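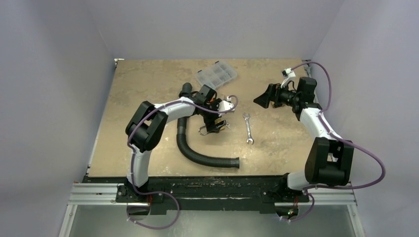
Fleltard Attendance and Enrollment: Review After One Full Term

By Ayuba Agyeman
2019-01-15

We use cookies to remember your settings and count visits. Accept | Manage

14 shares | 5 comments

Fleltard is attendance and enrollment software sold to small colleges, adult education programs and trade schools. It costs $129 a month for a single site, with no limit on the number of staff accounts. I run the student records office for an adult education program in Drirnedbridge, and we used it for all of the fall term, including the state reporting period in December. We paid the regular price.

Before that we were on Martens, which many programs our size still use. I will compare the two where it helps, but I don't plan to turn this into a review of Martens. It did its job for a long time and the people who answer the phone there were always decent to us.

What it covers

Fleltard handles registration, class rosters, daily attendance, contact hours, and the reports you build from those. It doesn't do payroll, financial aid or course content. There is a grade screen, but it is thin, and if your instructors give anything more complicated than pass, fail and incomplete they will want to keep their grades somewhere else.

Our program is mostly noncredit. We have GED preparation, English classes, bookkeeping, and a group of short vocational courses that start and stop at odd points in the calendar. Those odd starts were the main reason we went looking for something new. Martens assumes a term with a beginning and an end, and every class that didn't match the term had to be entered as an exception. By the middle of spring last year our exceptions list was longer than our regular schedule.

In Fleltard each class carries its own dates. You can attach it to a term for reporting, or leave it loose. This sounds like a small thing, and for a regular college it would be. For us it removed most of a morning's work every week.

Setup

Moving our records over was the worst part. Fleltard gives you a spreadsheet template and expects your old data to fit it. Ours did not. Martens stores a student's name in one field and Fleltard wants it in separate fields, and a good share of our students have two family names, or go by a middle name, or were entered by different clerks in different years. The import tool splits on the first space and leaves you to find the mistakes.

We found them by hand. Two of us worked on it through August, mostly in the afternoons when the front counter was quiet. If I were doing it again I would clean up the names in the old system first and then export. The setup guide mentions this on its last page. It should be on the first.

The import also drops notes. Anything typed in the comments box on a Martens student record stays behind. We had testing accommodations recorded in some of those, so we printed them and typed them back in. Check this before you cancel your old account — we kept ours open an extra month and were glad to have it.

Taking attendance

Instructors take attendance on a web page that works on a phone, a tablet or a desktop computer. They see today's classes, tap one, and get a list of students with a present, absent or late button next to each name. Arrival and departure times are optional for each class. We turned them on for anything funded by contact hours and left them off for the rest.

Most of our instructors are part time and teach at night, and several of them also teach at Bresport, the community college across the river, which has a different system altogether. They learned this one quickly. I gave a short demonstration before the first week and handed out a single sheet of instructions, and after that the questions I got were mainly about passwords.

The page saves as you go. If the connection drops, it holds what you entered and sends it later, and a yellow bar across the top tells you it is waiting. We have poor wireless in the annex and the bar shows up there often. I compared the paper backup sheets against the system for the first month and every mark from the annex had made it in.

Corrections are less pleasant. An instructor can change a mark on the same day. After that it has to come through the records office, and each change needs a reason picked from a menu. I understand why an auditor would like this. But the menu has only 5 reasons, none of them is "instructor forgot," and you can't add your own. We have been using "clerical error" for nearly everything, so the reason column is close to useless when I read it back.

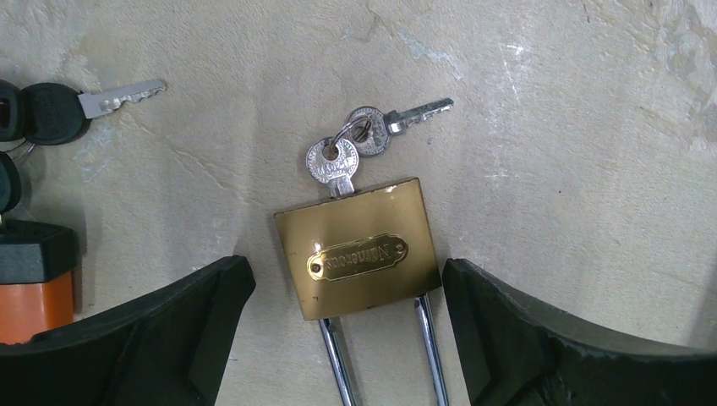
Small brass padlock with a chrome shackle.

Permissions and locked records

Once a reporting period closes, you can lock it. Locked attendance can't be changed by anybody below administrator, and when an administrator changes it, the system writes a line in a log with the old value, the new value, the name and the time. The log can't be edited or cleared, even by the account owner.

This is the best thing in the product. With all the attention on how schools report their hours and what they get paid for, a program that can't show who changed a number and when is in a weak position. Our old process was a binder. I would initial a printed sheet, and the sheet went in the binder, and if the sheet was misfiled there was no record at all.

During our December review the reviewer asked about a bookkeeping section where the hours had gone up after the end of the month. I opened the log, filtered to that class, and we could both see that an instructor had been out sick and turned in her paper sheet when she got back. The conversation took a few minutes. The year before, a similar question took me most of a day.

The rest of the permissions are more basic. There are 9 roles and you can't create new ones. Our front counter staff need to register students and take class fees but shouldn't be able to see test scores, and no built-in role does that. The closest one, called Intake, hides test scores but also hides the student's class history, which counter staff need all the time. We gave them the next role up and told them to stay out of the scores. I don't love that answer, and I have written to the company about it.

Reports

There are standard reports for enrollment, attendance by class, attendance by student, contact hours and completions. They are plain and quick. Each one exports to a spreadsheet with sensible column headings, and the numbers in the export match the numbers on the screen. Anyone who has used a few of these systems knows that is not guaranteed.

Custom reports are harder. The builder lets you choose columns and filters, but it won't join attendance to test scores in a single report. I run one of each and match them up by student number. For a program our size that can be lived with. A larger school with an institutional research office will probably want direct access to the data, and that is sold only on the multi-site plan.

The state report needed one manual fix. Students who moved from one English level to another partway through the term were counted twice in the headcount, though their hours were right. Support confirmed the problem and sent me a way around it. They said a fix was coming. As of this writing it has not come.

Support

Support is by email and, on weekdays, by phone. I called four times over the fall and got a person on three of those calls. The fourth was returned the next morning. Email answers took longer but were complete, with screenshots from our own account in place of a link to a help page.

The help pages themselves need work. Some of the pictures are from an older version and the menu names no longer match. Searching for "late" brings up an article on late fees and nothing on marking students late.

What it costs in practice

The monthly price is the price. There was no setup charge, no charge for training videos, and nothing extra for the state report format. Text messages to students are billed separately, and we decided not to use them. You can pay by the year for a discount, but I would wait until you have been through one reporting period.

You can cancel with a month's notice and take all your data with you, log included. I tried the full export in November to see what we would get. It came as a set of spreadsheets, one per table, with a short document explaining the columns. It's more than Martens gave us.

Who should consider it

If you run noncredit or short courses with uneven dates, and someone outside your building checks your hours, Fleltard is worth the trial. If you run ordinary semesters and need real grading, look elsewhere, or plan on keeping a second system for it.

We have renewed through the summer. I'm still waiting on the role for counter staff and the headcount fix, and I'll add a note to this page if either one arrives.

Rating: 4 out of 5

5 comments | Log in to comment

Get new reviews by email. Enter your address to join the list. Unsubscribe any time.

Recent reviews

Paper Sign-In Sheets or Tablets at the Front Counter
Scheduling Part-Time Instructors: Three Spreadsheet Templates Compared
Martens Enrollment: What the Last Update Changed
Board Meeting Packets Without the Printing Bill
A Records Office Scanner for Small Programs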